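The Plovholm Table Stand
By the Kukavness bench desk
July

The Plovholm is a white stand with a flat round base, a raised rim and one thin pole going straight up. We have sold it for 3 years. In that time we've been asked for it in walnut, in brass, with a shelf, and once with a clock. It comes in white.

It's meant for people who need something upright on a table and would like it to stay upright. The base is wide for the size of the pole, and a few customers have written to tell us it looks like a dinner plate with ambitions. Fair enough. A smaller base would look better in the catalog and worse on the floor, where it would spend much of its time.

The rim was an accident of the first mold. We meant to get rid of it and then noticed that everybody in the shop was parking screws in there. It stayed. Small things that would otherwise roll off the table can roll around the base of the Plovholm instead, and you'll know where to look.

What you get

One base, one pole, one fixing bolt and a hex key that you will lose. The bolt goes up through the underside of the base. Tighten it by hand, stand the thing up, give the pole a push, then tighten it again with the key. If it still leans, check the table. We've had stands sent back as crooked that stood perfectly straight on our bench, and we've been too polite to ask about the houses they came from.

There are no wires in it. People see the shape and go looking for a switch. You can clip a light to the pole, or a paper holder, or a magnifier, or whatever you have with a clamp on it, as long as the jaw closes on something thin. Clamps made for desk edges mostly won't. Put heavy things low. Put very heavy things somewhere else.

Where to use it

A flat top, please. Foam board is fine if it's lying on something solid. Glass is fine. Tablecloths are fine until someone pulls the tablecloth. If you work on a marked surface, stand the base where you want it and run a pencil around the outside, and you can take it away at lunch and put it back on the same spot. Use a soft pencil and don't lean on it. Pen is a commitment.

Our own marked-out tables are white, which shows every line you ever drew and also every line you drew wrong. We've stopped rubbing those out. White on white does mean the base can be hard to pick out under flat light, so anyone with a habit of sweeping things aside with a forearm may want to put a strip of tape on the rim.

The stand on the bench surface, then on the table: 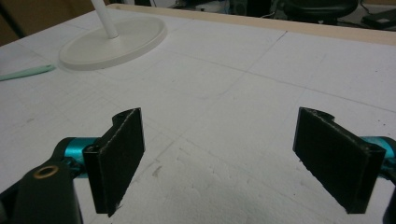
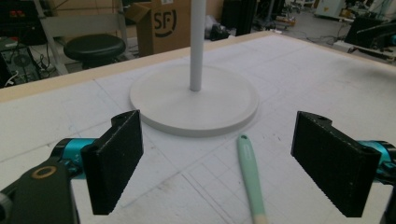
Cleaning is a damp cloth and nothing stronger. Kitchen spray leaves the white a shade yellower each time, and you won't notice until you buy a second one and stand them side by side. Pencil comes off the base with an ordinary eraser. Coffee comes off if you're quick. Marker doesn't come off, whatever it says on the marker.

Don't carry it by the pole. Everyone carries it by the pole. It won't snap, but the bolt works loose over time, and then you get the wobble, and then we get the email. Pick it up by the base with both hands, like the dinner plate it's accused of being.

Spare bolts come in bags of 9 because that's how the supplier bags them. You need one. Spare poles are sold singly and fit any Plovholm, old or new. They don't fit the Mosden, our older stand with the square base, which takes a thicker pole and has been out of production for 2 years. We still get orders for Mosden parts and still have a drawer of them, so ask.

Schools and workshops ordering 50 or more should go through Qureshi, our trade supplier, who can pack the bases stacked and the poles bundled. Smaller orders ship from Kukavness in single cartons. Returns are accepted in the original carton with all the parts, and we won't make a fuss about the hex key.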